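Kivetti Recorder Set-up Guide
Section 3: Recording examples at the open-case station

3.1 Scope
Use this section to record examples of contact work inside a desktop computer case, with the Kallbridge controller and the wrist camera. Complete Section 2 (mounting and joint limits) first.

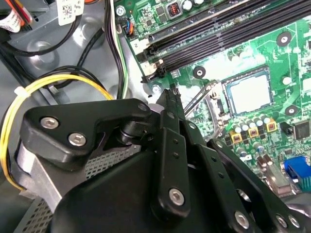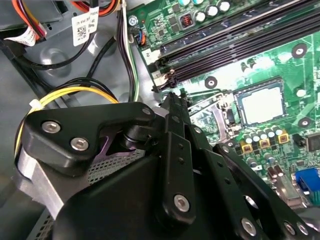 Wrist camera views, gripper inside the case at the motherboard.

3.2 Before the first example
1. Disconnect the case from wall power. Hold the power button in for 3 seconds.
2. Clamp the case to the Alness base plate with the open side facing the arm.
3. Move all loose cables clear of the approach path. Tie them back if they spring into the work area.
4. Set Grip Force to level 2. Higher levels are locked out in this mode.
5. Open Prantl and select New Set. Enter the task name exactly as it appears on the task sheet. Names are case-sensitive.
6. Check the live view. Both finger tips and the target part must be visible at the start position.

CAUTION: Do not touch the processor socket contacts with the finger tips. Bent contacts cannot be repaired at the station.

3.3 Recording
1. Move the arm to the start position and wait for the steady green light.
2. Press Record. The file opens when the tone sounds.
3. Guide the gripper to the target at an even speed. Avoid stopping in the air. A pause is stored as part of the motion and will be learned with it.
4. Make contact, carry out the task, and back out along the same line.
5. Press Stop only after the arm is back at the start position.
6. Mark the example Good, Failed or Discard.

Note: Keep failed attempts. Use Discard only for recorder faults, such as a frozen camera view or a lost force signal.

3.4 Changing the setup between examples
After every 32 examples, shift the case on the base plate and clamp it again. Change the lamp angle at the same time. Do not change the camera focus within a set. If the focus ring has moved, close the set and begin a new one.

3.5 Closing a set
A set holds up to 964 examples. When it is full, Record is grayed out and Prantl asks for a new set name.
1. Select Close Set.
2. Wait for the file check to finish. Do not unplug the drive during the check.
3. Review any example flagged Short or No Contact. Mark it again or leave the flag in place. Flagged examples are left out of training by default.

Error E-32 during the check means the camera and arm clocks do not agree. Restart the controller and run the check again. If the error comes back, see Section 7.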